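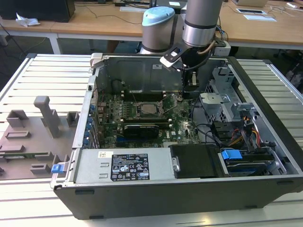 Tower on its side with the side panel off, board facing up.

Ticket 1286 - PC switches itself off, no warning
Opened by: Selma Janevski
Status: closed

Hi all, me again, sorry! I've got an old tower that I use for digitising my aunt's cassettes (she recorded the village choir for years, boxes and boxes of it) and it has started turning itself off in the middle of things. No blue screen, no message, just click and it's gone. Then it won't come back on for a minute or two however hard I jab the button.

What I know so far:

It never does it when I'm only reading email. It does it when I'm recording a tape and running the noise clean-up in Rerkular at the same time. The shortest it's lasted is 25 minutes. The event log says the previous shutdown was unexpected, thanks for that.

What I've already tried: different wall socket, different mains lead, unplugged the printer and the spare drive, ran a full virus scan. Turned off sleep and hibernate in the power settings. I also uninstalled Urnotine, which was the last thing I'd put on before all this started, and it made no difference at all, so I've put it back because I rather like it.

The power supply is a Stostar and it's as old as the rest of it. I'm half expecting to be told it's that. I would love not to buy one if I don't have to, as I've just bought new belts for the tape deck.

Update from Selma
Jocelyn Vachon replied on the phone line and asked for temperatures, so I've left a monitor running in the corner of the screen. Sitting idle the processor says 39 degrees, and Jocelyn says there's nothing wrong with that. With Rerkular working it climbs and climbs and the last figure I saw before it went off was over 90. I only caught it because I was sitting there staring at it with a cup of tea. So that's a clue!

Jocelyn also wanted to know whether the fans were spinning. I could hear one, but I couldn't have told you which.

Reply from Jocelyn Vachon
Thanks Selma, that helps a lot. A machine that cuts out under load and refuses to start again straight away is very often protecting itself from heat. I wouldn't order a power supply yet. Please switch off at the wall, hold the power button in for a few seconds, then give the cooler a proper clean. Hold the fan blades still while you brush, and don't use the hoover inside the case. If the cooler feels wobbly at all, tell me before you go any further.

Update from Selma
Right, done the cleaning. Two soft paintbrushes and a can of air, out on the back step. There was a sort of grey felt between the fan and the metal fins, a whole mat of it, and I peeled it off in one go (horrible but very satisfying). I did look at whether the cooler was wobbly and yes, a bit, in one corner. One of the plastic push pins had come up. I pressed it and it popped straight out again.

Put it back together anyway to see. Idle temperature came down a little, and it managed 243 files of the batch clean-up before going off. Previously it wouldn't have got through the first handful, so I'm counting that as progress, but it's still not right.

Reply from Jocelyn Vachon
That pin is your trouble, I think. With one corner loose the cooler isn't sitting flat on the processor. You'll need to take it off completely, clean off the old paste with isopropyl alcohol and a lint-free cloth, put on fresh paste (a blob the size of a pea, no more) and fit it with a new set of pins. Run the computer for five minutes first so the old paste softens, then shut down and unplug. Twist the cooler gently before lifting. If it doesn't want to come, don't pull.

Update from Selma
Pins arrived, cost less than the postage. I did this one slowly, with Đorđević on in the background, that long piano album I play whenever I've got something fiddly to do. The old paste had gone like dried toothpaste. Cleaned it all off, took me most of side one.

The pins go in diagonally, one corner and then the opposite one, and you do have to push a lot harder than feels sensible - I had to stop and walk round the kitchen. All four clicked. I gave the cooler a wiggle and it was solid.

One silly thing: when I first switched on I got a fan error and a beep. I'd left the fan lead off the board. Plugged it in and the beep went away, so if anybody else gets that, check there before you panic like I did.

Results: the whole of the choir's May concert, both sides, recording and cleaning up at once, and it never went above 68. Then I ran the batch again and left it while I made supper. Still on when I came back!

Reply from Jocelyn Vachon
Very good numbers. Keep the monitor on for another week and brush the fan out every few months. Shall I close this?

Update from Selma
Yes please, close it. It's been on all week without a wobble. The Stostar is staying where it is, and I've started on the second box of tapes. Thank you so much Jocelyn, you've been ever so patient.

Closed 2/21/26
Resolution: cooler cleaned, paste and push pins replaced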